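4/29/22
Starnville array, station check

Drove out with Waqas to look at station 4, which has been dropping packets again. The digitizer is fine. Battery was low and the charge controller had reset itself, so the clock drifted between GPS locks. Swapped the battery, left the controller in place for now.

Pulled 31 days of continuous data off the card. Sampling is still 200 per second on all three channels. North component looks noisy above 10 Hz — wind on the fence, most likely, same as in September.

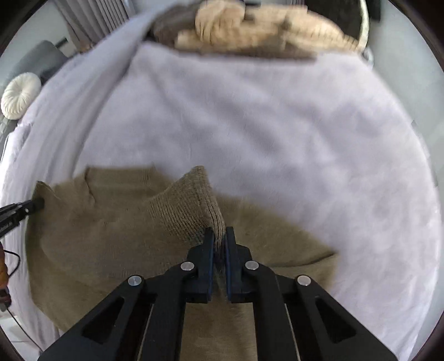 Picks

Ran the Drunis picker over the whole set with the old thresholds. It gave 128 triggers. Went through the first few by hand and most are quarry shots from the Awan pit, all near midday with weak S. A small group at night looks real, with S minus P just under two seconds, so close to the north strand of the fault.

To do
Send the night events to Aníbal for relocation with his velocity model.
Ask the quarry for their blast log.
New controller for station 4.
Vault lid at station 2 still needs a gasket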